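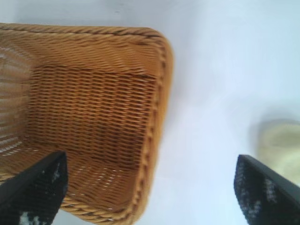 Vikas Awasthi wrote to me to ask why a basket doesn't just fall apart when there's no glue in it and no nails either. He wants to know what is holding on to what. And he says his little sister thinks it's magic, so could I please hurry up and answer before she wins the argument.

Well, Vikas, I love this question, and I'm going to need some shoelaces.

Search this site Go
Print this page E-mail this to a friend

Lay two shoelaces side by side on the table and pull one. It slides right out, doesn't it? Now lay one across the other and pull again. It still slides! Crossing them once doesn't do much. But if you take a whole bunch of laces and make each one go over the first, under the next, over the one after that (and so on, until your tongue is poking out of the corner of your mouth from concentrating), something changes. Now when you pull, the lace has to rub against every other lace it passes. Each one grabs it a tiny bit, and all those tiny grabs add up to one big grab.

That rubbing has a name, friction. It's the same thing that stops your sneakers from slipping on the sidewalk, and when there isn't much of it, like on an icy puddle, down you go.

A weaver starts with the strong pieces that give the basket its shape. They're called stakes, and you can think of them as the ribs. Then come the bendy pieces, called weavers (yes, the same word as the person, which confused me for years). The bendy pieces go in front of one stake and behind the next, all the way around. On the next row you swap, so wherever the last row went in front, this one goes behind. Every stake ends up squeezed from both sides and can't go anywhere.

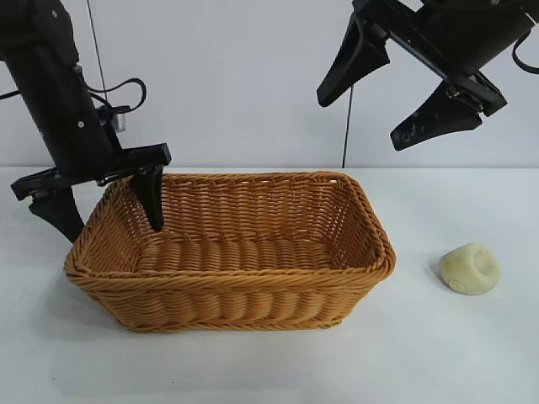

The springiness helps too. A willow stick likes to be straight. When you bend it around a stake, it's always trying to straighten itself out again, and that makes it push against its neighbors. So a willow basket is full of sticks all leaning on each other, a bit like kids squashed into the back seat of a car!

If you try bending a dry stick from the yard, though, you'll hear a snap. Basket makers soak their sticks first. I went to a basket day at Grirthorpe one September and the teacher, Faizal Raju, had a long tub of water with bundles of willow in it. Wet willow bends beautifully. Then it dries in its new shape and stays put. My own basket leaned over like it was listening at a door, but I still keep onions in it.

What about the top? If you stopped weaving and walked away, the last row could creep up and off the ends of the stakes. So the weaver bends the stakes over and tucks them in behind each other to make a border. There are lots of kinds, and some look just like a braid or a piece of rope.
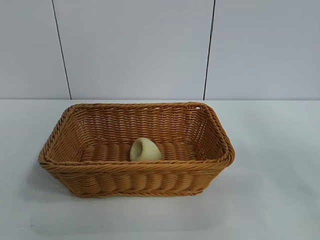 You can try all of this with paper. Cut 2 sheets of different colors into strips, as wide as your thumb. Lay one color side by side, then weave the other color through, over and under, swapping on every row. Push the rows close together as you go. Now hold it up by one corner and give it a gentle shake. If it droops and slides, your rows are too loose, so squash them up and try again. For the border, fold the long ends over the last strip and tuck them back in.

Birds do a version of this, by the way. Some weaverbirds tie grass into hanging nests using only their beaks and feet, and the young ones make pretty messy nests until they've had some practice. I felt a lot better about my onion basket when I read that.

So, Vikas, tell your sister it's friction, and then let her do the paper one with you. She can choose the colors.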